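Panent amplía la recogida de menaje usado a todos los barrios

El servicio municipal de recogida de utensilios de cocina usados llegará este otoño a todos los barrios de Panent. Hasta ahora funcionaba solo en el centro y en la zona del mercado, donde se puso en marcha en abril como prueba.

Los vecinos podrán entregar cubiertos, cuencos, ollas, bandejas y otros recipientes de metal o de plástico duro en 30 puntos repartidos por el municipio. Las piezas en buen estado se destinarán a comedores sociales y a pisos de acogida. El resto se separará por materiales y se enviará a la planta de Lullau.

Según el ayuntamiento, muchas de estas piezas acaban en la bolsa de restos, aunque el acero inoxidable se puede fundir y volver a utilizar. Con el plástico la situación es más complicada – depende del tipo y del estado – y por eso se revisará cada entrega antes de clasificarla.
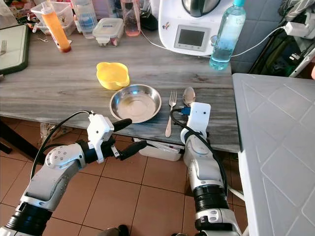

Panent, 20 de septiembre de 2024

La empresa Skidasia, que ya gestiona el punto limpio de la carretera de Lullau, se encargará del transporte y de la clasificación. El contrato tiene una duración de dos años y puede prorrogarse uno más.

Durante la prueba se recogieron 51 cajas de menaje. La mayor parte eran cubiertos sueltos y recipientes de acero, que se donaron después de pasar por un lavado industrial. También llegaron sartenes con el recubrimiento dañado, que no se pueden donar y se tratan como chatarra.

No se admitirán cuchillos sin proteger, cristal roto ni pequeños electrodomésticos. Estos últimos deben llevarse al punto limpio, que mantiene su horario habitual. Las piezas tienen que entregarse limpias y sin restos de comida, en cajas de un máximo de 5 kilos.

Los comercios y restaurantes tendrán un circuito aparte. Podrán solicitar la recogida en el propio local a través de la oficina de residuos, situada en la calle Tawfik, o en la web municipal. El servicio será gratuito para los hogares – los negocios pagarán una tarifa por caja que todavía está pendiente de aprobación en el pleno.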